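Qaisi Farbwörter
Datenkarte zur Textsammlung, Fassung vom Januar

Inhalt
Qaisi enthält 1726 kurze deutschsprachige Textstellen, in denen Wandfarben, Holztöne und Lasuren benannt werden. Die Stellen stammen aus Farbkarten, Raumbüchern und Verarbeitungshinweisen, die uns der Flirier-Verlag und die Werkstatt Zatstead überlassen haben. Jede Zeile ist eine Textstelle mit genau einem markierten Farbwort. Kommen in einem Satz zwei Farbwörter vor, steht der Satz zweimal in der Tabelle.

Die Tabelle hat 8 Spalten: id, text, farbwort, grundform, farbgruppe, untergrund, textsorte, herkunft. Kodierung UTF-8, Trennzeichen Tabulator, keine Anführungszeichen um Felder.

Grundformen
Flektierte Formen sind zurückgeführt (ockergelbe, ockergelben > ockergelb). Zusammensetzungen bleiben ganz, auch ungewöhnliche wie tabakbraun oder herbstmais. Insgesamt gibt es 118 Grundformen. Schreibungen mit Bindestrich wurden zusammengezogen, die ursprüngliche Form bleibt in der Spalte farbwort erhalten.
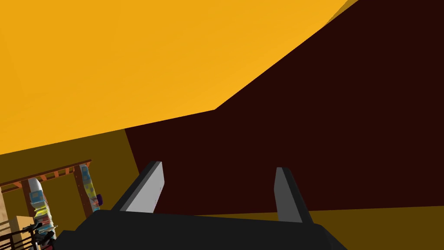 Abb. 1: Gelborange, Olivbraun und sehr dunkles Kastanienbraun (Rendering).

Farbgruppen
Die Zuordnung folgt dem Wortlaut des Textes. Senfgelb gehört zu gelb, Senfbraun zu braun. Bei Ocker entscheidet der Zusatz; fehlt er, steht in der Spalte farbgruppe der Wert offen. Das betrifft vor allem die älteren Farbkarten. Handelsnamen ohne erkennbaren Farbbezug wurden gestrichen.

Annotation
Zwei Personen haben unabhängig voneinander gearbeitet, Abweichungen wurden im Gespräch geklärt. Fast 12 Prozent der Zeilen mussten so besprochen werden, meist an der Grenze zwischen orange und rotbraun.

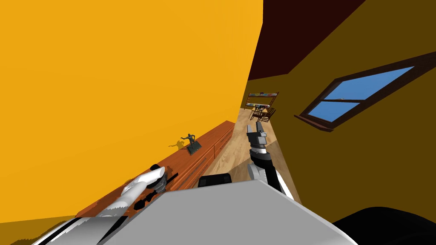
Abb. 2: Orangegelbe und senfgelbe Wand, Kommode in glänzendem Rötlichorange (Rendering).

Untergrund
Mögliche Werte: putz, holz, metall, papier, unbekannt. Bei Holz wird zwischen deckendem Anstrich und Lasur nicht unterschieden. Wer das braucht, muss auf den Text zurückgreifen; eine Suche nach "lasier" und "Beize" findet einen Teil der Stellen.
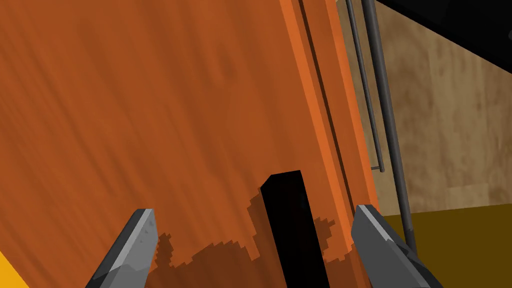 Zur vorigen Fassung kam der Einwand, Farbwörter für Holz bezeichneten oft die Holzart und erst in zweiter Linie den Ton, nussbaum und kirsche dürften deshalb nicht ohne Weiteres unter braun und rot laufen. Beide Wörter stehen jetzt auf offen, ebenso eiche und teak.

Bekannte Mängel
Österreichische und schweizerische Texte sind kaum vertreten. Einige Farbkarten wurden per Texterkennung eingelesen, dort sind ß und B gelegentlich vertauscht.

Dateien
farbwoerter.tsv
grundformen.txt
aenderungen.txt

Die Prüfung der Spalten erledigt das Skript Nulto im Ordner pruefung. Fehler bitte mit der id der Zeile melden.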